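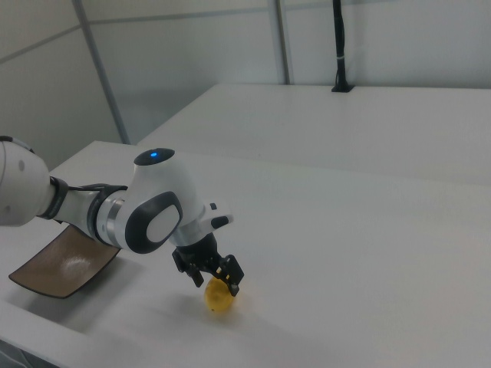

White Tables and What They Put Up With

A matte white top is the default work surface in test kitchens, photo studios and shared workrooms, and most of them look tired within a couple of years. The damage is rarely structural. Fine scuffs build up where trays and pans are dragged, and the finish between them stays as it was delivered.

Ludetti, which fits out workrooms from its shop in Sturnden, sells its white tops in two finishes. The satin version hides fingerprints but polishes under repeated wiping, leaving bright patches at the front edge. The matte version keeps an even tone for longer and holds stains more readily. Coffee and turmeric should come off the same day. Lemon juice does little to either finish, though it will dull bare metal trim if left overnight.

Yuen takes a different route with a replaceable skin, bonded at the edges and rated by the maker for up to 3000 wipe cycles. A new skin for the standard bench costs $20 and takes one person an afternoon to fit.

Height is the other common fault. Two tables bought a season apart seldom line up, and the step at the seam catches anything slid across it. Leveling feet will take up a small difference. Set the lower table first, load it as it will be used, then bring it up to its neighbor. Fellska's 1196 frame has feet that adjust from above, so the work can be done without clearing the top.

For daily cleaning, use a damp cloth and mild soap. Melamine sponges remove scuffs and some of the finish with them.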